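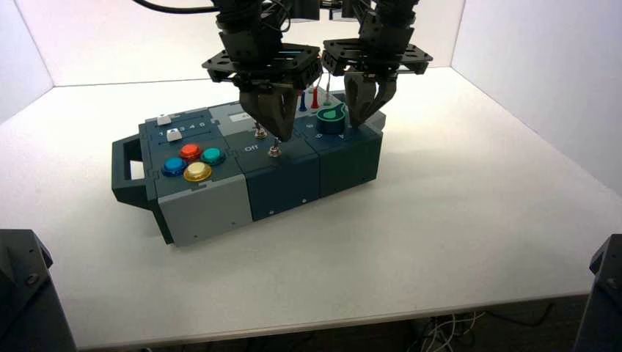 ## 2022-02-16 – control box, panel check

Box on the white table, all three sections joined up. Went over the top panels with Valentina Salinas before it goes back to Irkberg.

**Buttons.** Diamond layout stays: red at the top, blue left, green right, gold at the bottom. I pressed each one 30 times with the meter on it. Blue missed 2 presses, the others none. Suspect the crimp and not the switch, so I'll redo the crimp first. The domed caps pick up fingerprints badly. Wipe before handing over.

**Sliders.** The one next to the 1 to 5 scale moves freely but reads 980 at the far end when I expected a bit more. Could be the track, could be my wiring. Valentina wants the numerals kept as they are – white on the dark teal reads well enough from a chair.

**Toggles.** Both silver levers have a good firm click. "Off" is printed beside the front one. Zapata asked for the same lettering size on any new panels, so keep the artwork file.

**Pegs.** Blue, red, pale green, near the back of the right-hand section. The red one turns slightly if you twist it. Drop of glue tonight, leave it alone until morning.

**Handle.** No play in it. Side panel screws checked, one swapped for a spare from the Pelard tin.

Still to do:

- blue button crimp
- slider reading again, with the other meter
- order 17 more panel screws from Zadgate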